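Cable loop length above the wrist, two-arm cell
Posted January 19, 2018

mlemma
Left arm on our produce cell (both arms on one front rail, corrugated conduit run outside the links) is dropping its wrist encoder for a few milliseconds at a time. It only happens with the wrist rolled close to its limit. Connector reseated, no change. Swapped the driver board with the spare, no change. I suspect the conductors inside the conduit where it comes over the wrist. The loop passes above the gripper when it reaches over the tray. Right arm is routed the same way and has logged no faults. 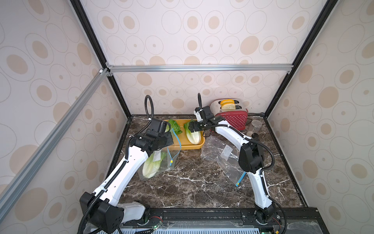

Mistosholm Cell Maintenance Group

Both looms were replaced at the same service, 500 hours ago. Left arm has done almost 3000 bag openings since then. Right arm mostly picks and places, so less wrist roll. Before I pull the loom: is the loop too long, too short, or is this something else?

yimer_bench
Too short. When the wrist rolls, all the twist goes into whatever free length you have. Add 80 mm and move the last tie back toward the elbow.

rail_and_bolt
Disagree. A longer loop in that enclosure will touch the other arm's loop when both wrists are over the tray. I would leave the length and change the clamp. A hard tie at the wrist end puts all the bending in one spot. Use a swivel clamp, or at least a wide strap over foam tape.

mlemma
Clearance is my concern too. Worst case is left gripper on the rim of a bag, right gripper waiting beside the tray. The left loop arches high and curves down to the end effector in that pose. I can reproduce the fault in it if I add wrist roll by hand with the drives off and the encoder powered.

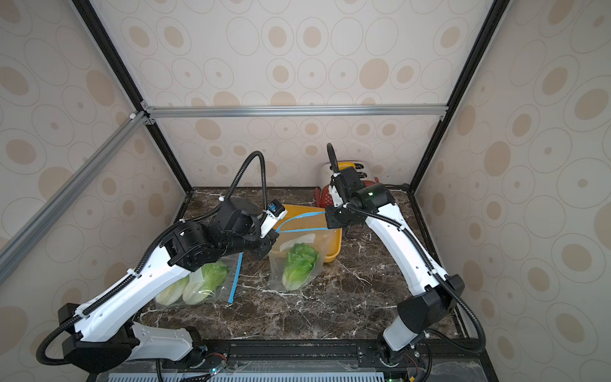 Hawi Teshome: If you can reproduce it with the drives off, forget loop length for now. Put a meter on each encoder conductor and roll the wrist slowly. An intermittent open will show, and you will know which wire before you cut anything. Also check that the shield is grounded at one end only.

yimer_bench
Fair. I would still add length afterward.

mlemma
Metered it. The 5 V line opens at 42 degrees of roll, same angle every time. Break is under the last tie. The Musico loom has no strain relief there, just the tie.

rail_and_bolt
So, the clamp.

yimer_bench
Or the clamp failed early on a short loop. You can't separate the two from one break.

mlemma
New loom goes in with a strap and foam, same length. Right arm gets the same strap so they match. Will meter both again in February and post the readings.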